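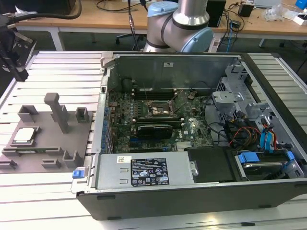 Search this site Go

Setting up a PC teardown cell with the Brinex fixture kit

I've wanted to try robot work on old desktops for ages, and the Brinex kit is the most fun I've had at a bench all year! It's a printed fixture plate plus the Trerico task software, and it goes together in an evening.

1. Lay the tower on its side on the slotted table, side panel off, motherboard facing up.

2. Put the fixture plate to the left of the case. Leave 50 mm between them so the gripper can get down to the lower holders.

3. Teach the memory slot first. It's long and forgiving (a great place to start), and you'll learn how the gripper likes to approach. 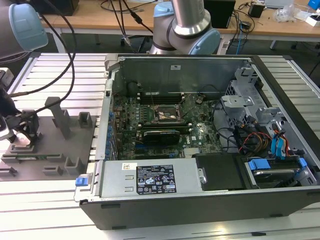 4. Save each holder as its own point in Trerico. I skipped this and had to reteach the whole plate, which Rajeshwari Panicker had warned me about.

5. Run at low speed near the CPU socket. Those pins are tiny! Keep cables clear of the path too.

6. Now try the middle of the board, coming straight down from above. 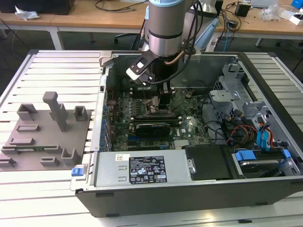 Gripper down in the case, over the board.

My one gripe is the manual, which spends 2 pages on the holders and could use ten. Yến Lý's notes on the user forum fill most of the gaps.

Last updated: January

Related
Hastotine gripper pads: first look
Naming your points in Trerico
Raju bench clamps, reviewed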